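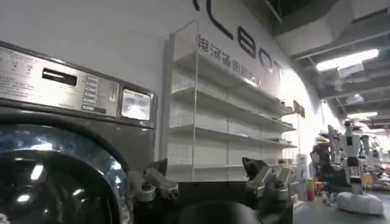 Unit 4: Using a machine you've never met before
Notes to go with the laundry session, Diritville Evening College, Running a Home course

Hello again everyone. These are the notes I promised, typed up properly this time, so you can stop squinting at my handwriting on the board. I've added the bits that came out of your questions and left out my long story about the duvet.

Most of you can already do a wash at home. What this unit is about is the other thing, when you're in a new flat, a shared block or a launderette on holiday and you're standing in front of a big grey front loader with somebody else's idea of a sensible control panel. I've been there more often than I'd like (twice in my slippers). The trick is to read the machine before you put anything in it.

Start with the panel

Go along it slowly from one end to the other with your hands behind your back. I mean that! The temptation is to press something just to see what happens, and on some machines a press on the wrong thing starts a cycle and locks the door on whatever is or isn't inside.

You're looking for the display first. If it's dark, don't assume the machine is broken. Plenty of them stay dark until there's power at the wall, or the door is shut, or somebody has paid. Sixten Lundgren asked whether you should ever pull the plug out and put it back in. At home, with the machine off, fine. In a shared laundry, please don't, go and find whoever looks after the place.

Next, the buttons. A column of buttons beside a display is very often the list of programmes, one button each, though on other machines the same sort of column is for temperature, spin and extras. Read the little label next to every one before you choose. The print can be tiny and it does wear away, so a phone torch held at a slant is a great help, and so is taking a photo and making it bigger.

And then anything that's off on its own at the end of the panel. On a shared machine that might be where you pay. On a home one it might be a child lock. Find out which before you load, or you'll be fishing wet socks back out while you hunt for change.

If the labels are in a language you don't read

Liên Bạch gave us a lovely tip, which I've stolen. She learned to do the washing at her aunt's, on a machine called a Thân with labels that half the family couldn't follow, and they simply went by the numbers. Temperatures and spin speeds look much the same wherever you are. A 30 or a 40 is nearly always degrees, and 600 is a spin speed, a nice gentle one. If a number might be either minutes or degrees, look for the little ° sign and be a bit suspicious if it's missing.

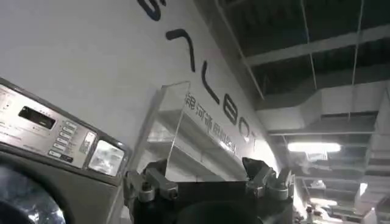

Translation apps are good too, but they hate glare. A shiny panel under a bright light comes out as nonsense, so shift yourself a little to one side until the white patch slides off the words, and try again. I once got "delicate uncle" for what I'm fairly sure was delicates.

The door and the drum

Open the door (gently, some of them swing further than you'd think) and do three things: run a hand around the rubber seal, look in the bottom of the drum, and have a sniff. Coins, hairgrips and one sad grey sock are the usual finds. If it smells musty, run a short hot wash with nothing in it before your own things go in, if you've the time and it isn't costing you a fortune.

Don't overfill. My test is a flat hand on top of the clothes, with room for it to turn over. If you can't turn your hand, take out a towel.

Somewhere to put things

We talked about this less than I wanted. Powder, pegs, the stain stick and the measuring cup all need a spot that isn't the top of the machine, because the spin will walk them off the edge. Open shelving next to the washer is ideal. Keep liquids low down, keep anything a child might fancy drinking high up and shut away, and leave enough space to swing the door right back.

For next time

Please read the Lalia leaflet, pages 16 to 22. Skip the bit on wool, I disagree with it and we'll do it together.

Then pick a washing machine that isn't yours, a neighbour's or your mum's will do, and write me half a page on how you'd start a cool wash on it without asking for help. Bring one garment with a Lirkus care label still in it if you have one, the symbols are clearer than most. Any old T-shirt will do otherwise.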